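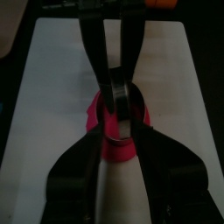 Page 30

Kinmont Catalog of Household and Workroom Supplies
Updated 9/19/20

Kinmont Colored Cloth Tape, Item 591

The Kinmont cloth tape is intended for bundling, labeling and light repair in schools, libraries and offices. It is supplied on a rigid core, tears cleanly by hand and accepts ink from most permanent markers. Each roll is 2 inches wide. Customers ordering for several departments may wish to assign one color to each — mixed cartons are available at no extra charge.
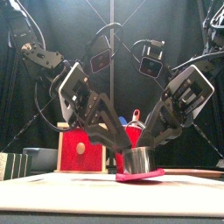 Use and Storage

Surfaces should be clean and dry before the tape is applied. Press firmly from the center outward and allow the adhesive to set overnight before handling. The tape is not suitable for electrical work or for sealing food containers. Rolls should be stored flat, away from direct sunlight and heating vents.

Older stock performs well if it has been kept in its wrapper, although the first turn of the roll may need to be discarded. 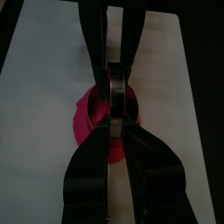 Stock held in an unheated building should be brought indoors the day before use.

Ordering

Rolls are packed in cartons of 100. Orders are filled from the Stoten warehouse, and replacement cores and the Bakhtiari bench dispenser may be added to the same shipment. Samples in the Pakia color range are sent on request — please state the shades required. Unopened cartons may be returned within 30 days of delivery. 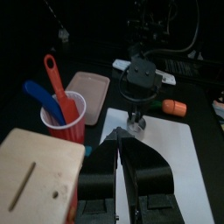 Photo: Dougal Galbraith

Account holders should include their customer number on all correspondence. Prices are listed in the September supplement.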